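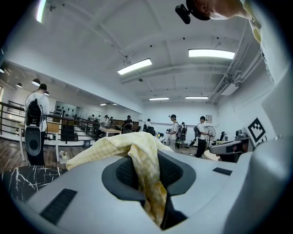 Surface Water > Part Two > Chapter 6: Rain on Hard Ground

Chapter 6
Rain on Hard Ground

Rain that lands on a field and rain that lands on a car park may come from the same cloud, but they reach the nearest stream by different routes and at different speeds. Some of the rain on the field wets the leaves and dries off again. Some goes into the soil and is held there, and some moves slowly down through it. The car park has very little room for any of that. A table makes a fair model of the difference. Spill a glass of water on a polished top like the black marble one with the white veins, and the water spreads and runs for the edge. Put a checked cloth in the way and some of the water is taken up and held, at least until the cloth is full. Soil behaves in much the same way as the cloth, and asphalt in much the same way as the polished top.

Water that flows over the ground is called surface runoff. Water that goes down into the ground is said to infiltrate, and the rate at which it can do so is the infiltration rate of the soil. Sandy soils have a high rate and heavy clays a low one. A surface that lets almost no water through is called impermeable. Roofs, roads, paved yards and most car parks come under this heading. So, in practice, does bare soil that has been driven over by heavy vehicles - a point that is often missed on building sites.

6.1 The Ernska at Grarura

The Ernska is a small stream that runs along the eastern side of Grarura. For most of its length it has grass banks and a gravel bed. Two pieces of development drain to it. The first is the Tultia estate, with 139 homes. The second is the Russo retail park, which covers 3 hectares, nearly all of it roof or asphalt. Before the retail park was built, the land was rough pasture.

One Friday in July, after a long dry spell, a short heavy storm passed over the town in the late afternoon. Amber Michiels, who was studying the insects of the stream bed, had gone down to the footbridge to collect her sample nets before the weekend. The rain had been falling for less than a quarter of an hour when the water began to rise. It was dark grey, it smelled of tyres and old oil, and it carried cigarette ends and bits of packaging. By early evening the level had dropped again. Two of her nets had gone, and the gravel had a thin black film over it.

Upstream of the retail park the Ernska had hardly changed. The pasture there was dry and cracked and took in most of what fell on it.

Teun Goossens, the drainage engineer for the district, was asked to explain what had happened. His report made two points, and the rest of this chapter is built on them. The first concerned the amount of water. A millimetre of rain on one square metre of hard ground gives one litre of runoff, less a little for puddles and wetting, and the pipes under the retail park had been laid to carry it off as fast as possible. The second concerned what was in it. Dust, oil, rubber and brake particles had been building up on the asphalt for weeks, and the early part of the storm washed much of this off in one go. Engineers call this the first flush.
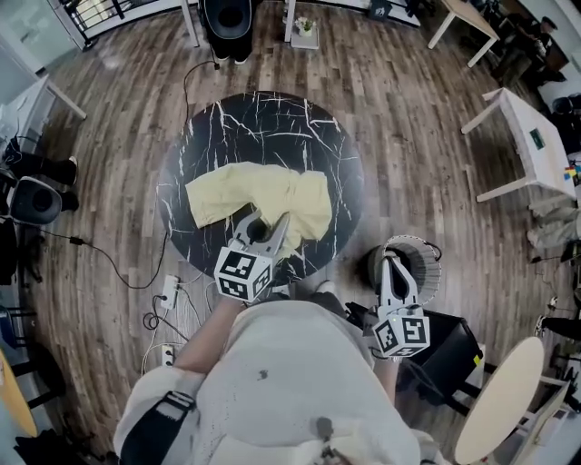 Chapter length: around 3000 words

6.2 Where the drains go

Many people believe that a drain in the road leads to a treatment works. In older town centres it often does, where a single pipe takes both foul water and rainwater. This is a combined system. Newer districts usually have a separate system, with one pipe for foul water and another for rain. The rainwater pipe normally ends at a ditch, a river or the sea, with no treatment on the way.

Grarura east of the railway has a separate system. There are 171 road gullies in that part of the town, and all of them drain to the Ernska. Each one has a small pot beneath the grating in which grit can settle. A pot that is full of grit does nothing useful, and a heavy storm can stir up what has already settled and send it on down the pipe. Oil and dissolved substances pass through in any case.

A bucket of dirty water tipped down one of these gullies therefore reaches the stream. The same is true of paint, car shampoo and the water used to rinse out a cement mixer.

6.3 What you will study

The next section deals with measuring rainfall and runoff, and with the runoff coefficient, a number between zero and one that describes how much of the rain on a surface flows off it. After that we return to the first flush and look at how samples are taken during a storm, when the timing of each bottle matters a good deal. The last part covers ponds, planted ditches and permeable paving, including the basin that Goossens proposed for the lower end of the Russo car park.

You will need the map of the Ernska at the back of the book. Before reading on, find the footbridge on it and trace the stream uphill as far as the Tultia estate.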